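Search products
Type a part name or number
Go

Clarken Pick Planner 9 – bin picking software

By Tia Dawber
April 2025

Most bin picking software is sold on a video of an arm emptying a box at great speed. We sell software too, so we have seen how those videos get made, and we would ask you to read this page with the same suspicion you would bring to anybody else's.

Pick Planner takes a depth picture of a bin, works out where the parts are, chooses one, and plans a path for the arm to reach it without hitting the walls. It runs on an ordinary industrial PC next to the robot controller. It does not learn your parts overnight. You load a CAD file or measure the part by hand, and if the measurements are wrong the picks will be wrong as well.

What you get

The licence covers the part finder, the grasp chooser, the path planner and a small viewer that shows why a pick was turned down. The viewer is the bit customers end up using most. When version 8 refused a part it said "no valid grasp" and left you to guess. Version 9 tells you whether the gripper would have struck a wall, whether the arm ran out of reach, or whether the part finder wasn't sure what it was looking at.

You also get the calibration tool, which Rami Rizk rewrote last October after too many support calls ended with somebody moving the camera bracket. It checks the camera against the arm at the start of each shift and stops if the two disagree. Some sites hate this and ask us how to turn it off. There is a setting. We don't recommend it, and the log records that you used it.

How well does it pick?

We ran 1,210 attempts on plain rectangular blocks in a sloped metal bin. The arm lifted the part it had chosen on the first try in 1,012 of them. That is lower than the figures you will see on other product pages, and there are two reasons. We counted every attempt, including those where the planner gave up before moving. We also didn't tip out the bin and start again when the last few blocks ended up against the walls, where most of the trouble is.

Blocks are an easy shape. They have flat faces and straight edges, and a finger gripper can get hold of them from several directions. If your parts are shiny, see-through, floppy or prone to tangling, please don't take our block result as a promise. Springs are bad. Thin pressed washers are worse. Send us a box of whatever you have and Morena Fontana will run them on the test cell and send back the full log, failures included.

Choosing the next part

The grasp chooser scores each part on three things: how much of it the camera can see, how much room the fingers have on either side, and how far the wrist must tilt to get there. By default it prefers room over visibility. Vittoria Sala, who wrote the scoring, thinks this is too cautious for shallow bins and she may be right. You can change the weights in a text file and the planner picks them up on the next cycle.

Parts that touch or overlap are handled as a group. The planner won't try the lower one until the upper one has gone, unless you allow it to push. Pushing is off by default – we have seen it wedge a part under the gripper more often than we would like.

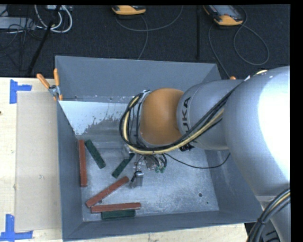 KUKA arm reaching into the test bin, with red-brown and dark green wooden blocks on the floor.

Bin walls and cables

Sloped walls help parts slide to the middle but make the planner's job harder, as the arm's wrist comes close to them at low picks. Enter the wall angle during set-up. Don't trust the angle on the bin drawing.

Cables on the outside of the arm are only roughly modelled. You give a padding distance for each link and the planner treats the link as that much fatter. It is crude. Too much padding and the corners of the bin become unreachable, too little and you will be replacing cables. Ettore Orlandini has been promising a proper cable model for two versions, and you should not buy version 9 in the hope that it turns up soon.

What it needs

A depth camera with a fixed mount and a clear view of the bin floor. A robot controller that accepts streamed paths. A PC with a separate graphics card. Planning time is capped at 400 milliseconds per pick unless you raise the limit; past the cap the planner skips to the next part on its list.

Trial licence

The trial has every feature and stops after 9 weeks. Use your own parts, your own bin and your worst shift lighting. If it doesn't suit the job, uninstall it.

Related items
Jodanance finger gripper driver
Erkano camera mount and calibration plate
Wang path viewer, single seat
Clarken Pick Planner 8 (support only)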